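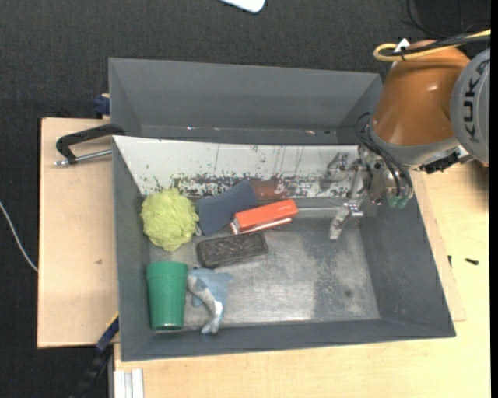

Prisville Household Oddments is a catalogue of small domestic objects, recorded in mixed groups inside a shallow-to-medium depth bin. It was put together for people who write sorting guides, inventory software or labelling rules for second-hand and lost-property rooms, where goods arrive unsorted and have to be named by someone in a hurry. A typical group combines materials that are usually shelved apart: a yellow-green mesh bath pouf with a cord loop, a green plastic cup and a plush dolphin share one bin with a long orange-red box. The catalogue gives each of these a plain name, a colour and a material class.

Contents

The release holds 3,607 group records, built from a pool of 148 objects. Each group record lists the objects present, one line per object. Of the group records, 1,663 include at least one soft item. The remainder contain rigid items only.

objects.csv — one row per object in the pool
groups.csv — one row per object per group
colours.txt — the permitted colour names
changes.txt — corrections since the first release

Fields in objects.csv

object_id: four digits, never reused, even when an object is withdrawn.
plain_name: lower case, singular, no brand. "Bath pouf" is preferred to "loofah" or "shower puff", which are kept as synonyms.
colour_main: one value from colours.txt.
colour_second: optional. Used for a belly, a stripe or a lid that differs clearly from the main colour. The dolphin is entered as blue-grey with a whitish second colour.
material_class: mesh, plush, cloth, foam, plastic, card, metal, wood, mixed or unknown.
soft: yes, no or unknown.
longest_side_mm: measured with the object at rest and not stretched.
wear: none, light or heavy.

Fields in groups.csv

group_id: letter plus five digits.
object_id: as above.
zone: left, centre or right third of the bin, taken at the middle of the object.
touching: yes if the object is in contact with another object, no if it is clear on all sides, unknown if this cannot be judged.

Naming rules

Objects are named by what a person would call them at a counter. Where the use of an object is not obvious, the name stays general. "Dark rectangular block" is an acceptable entry and several of these exist. Guesses such as "soap" or "eraser" are not accepted without a label or a second source.

Colour names follow everyday speech. Mixed hues are hyphenated with the stronger hue last, so yellow-green and green-yellow are separate values. This caused some disagreement between the two labelling passes — see Known problems.

A box is a box whether or not it is full. No field records contents. Cups are not divided by intended drink, and a cup without a handle is still a cup. Toys take the name of the animal followed by the class, for example "dolphin, plush".

Labelling

Two passes were made. The first was done by Gurenberg staff using the object list on paper. The second was done at Lytvynenko without sight of the first. Where the passes differed, the more general name was kept. A check of 700 rows from groups.csv followed in September, and corrections from that check are already merged.

Known problems

Dark slate and charcoal items are over-represented in the unknown material class. Low contrast between a dark item and its neighbour makes the edge hard to place.

The wear field was applied unevenly. Speckled surfaces were sometimes entered as light wear and sometimes as none. Treat this field as a hint only.

Mesh and plush items change outline between groups. The longest_side_mm value will not match the apparent size in every case.

Zone values are unbalanced. Many groups sit toward one side of the bin and leave the other side clear. Anyone working on layout or packing density should weight for this before drawing totals.

Cord loops and hang tags are not separate objects. Early rows that listed them separately have been removed, but their identifiers remain reserved.

Use and terms

The files are free for study and for internal use in reuse shops, schools and similar places. Redistribution is allowed with this file attached. The Wendeo import script expects UTF-8 and Unix line endings; spreadsheet programs may drop the leading zero in object_id, so set that column to text before opening.

Send corrections with the group_id, the object_id and the proposed value. Requests for new colour names should list at least three objects that need them.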